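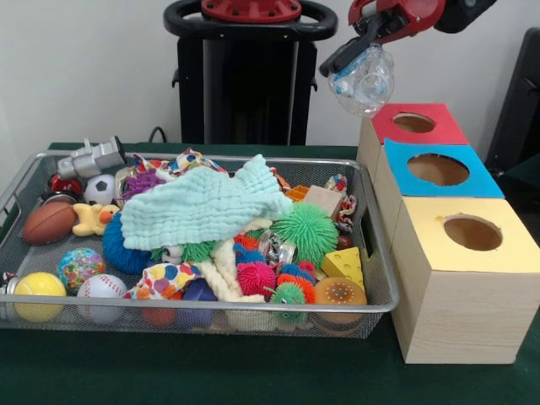

Segunda-feira, 4 de novembro. A manhã foi dedicada à nova versão do módulo de planejamento de preensão, integrada ao ramo principal do repositório Vondska na última revisão. O módulo passou a receber da percepção uma máscara por objeto acompanhada de um grau de confiança, e a fila de candidatos é reordenada a cada ciclo. O plástico transparente e amassado continua a ser o caso mais exigente: com o objeto já na garra, próximo à abertura da caixa vermelha, os reflexos azulados da superfície levaram o estimador de profundidade a devolver contornos descontínuos. Registrou-se o episódio para reprocessamento. A toalhinha verde-clara estendida sobre a pilha apresenta dificuldade de outra ordem, por encobrir parte dos objetos vizinhos e ser segmentada, por vezes, como dois elementos distintos.

Procedeu-se em seguida à leitura dos registros do planejador de trajetórias. Das 802 consultas armazenadas desde agosto, 40 terminaram por esgotamento do tempo limite, quase todas em aproximações junto à borda metálica do cesto. A malha de colisão fornecida pela Flundmont é conservadora nessa região. Decidiu-se manter a malha e reduzir a margem de segurança em 2 milímetros, exclusivamente na fase final de descida. A alteração ficou sob chave de configuração, desativada por padrão.

À tarde, reunião com a equipe da Siqueira sobre o formato dos registros. Ficou acordado que cada tentativa de preensão conterá a versão do modelo, a pose estimada, a pose executada e o sinal de força nos dedos. Permanece sem definição a política de retenção das nuvens de pontos, que ocupam a maior parte do armazenamento.

O controlador de impedância não foi alterado. Observou-se atraso superior a 15 milissegundos entre a leitura de força e a correção, valor incompatível com a especificação interna do projeto Clulodside. A causa provável encontra-se na serialização das mensagens, e não foi possível confirmá-la antes do encerramento do expediente.

Pendências: reprocessar o episódio do plástico com o filtro temporal ativado; solicitar à Flundmont a malha revista da borda; repetir a medição do atraso com o visualizador desligado.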